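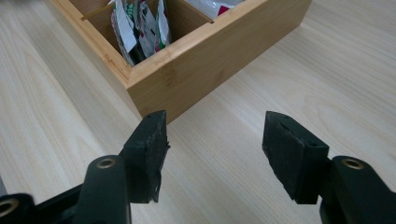 Speaker notes: Small Goods, Shared Kitchens
Graça Marinho, Workplace Services, Marikar
Session 3, 23rd May

Opening

Good morning. Thank you to Suha Srour for the introduction and to Skuvis for the use of the hall.

My subject is the storage of single-serve items in shared kitchens: tea, sweetener, sauces, instant soup. Marikar looks after kitchens for 7 client sites. In April we reviewed the supply orders for all of them.

(Next slide)

What the review found

The largest site orders up to 3000 sachets in a month. Most were being kept in the cartons they arrived in. Once a carton is half empty, the sachets fall flat, and staff open a second carton before the first is finished.

At the Ivau building, the stock check recorded 3183 individual packets. Many were past their date and had been sitting at the back of a cupboard.

(Pause. Allow time for the figures to be read.)

The divided box

We now recommend an open box with a divider, kept on the table or counter. Packets stand upright, on their short edge, with one kind to a compartment. Bamboo has been well received by clients, and it wipes clean with a damp cloth. It should not be soaked or put through the dishwasher.

Do not overfill. A packet should lift out with two fingers without bringing its neighbor along. Backup stock stays in the cupboard, with the date written on the front of the carton.

(Next slide)

Refilling

Older packets move to the front and new ones go in behind them. Empty the box once a month and brush out the corners, where sugar and tea dust collect.

Cultik asked whether each compartment requires a label. Our guidance is that printed wrappers are sufficient, except where allergens are concerned. Those items need a written card.

(Take questions. Order forms are with Suha Srour at the side table.)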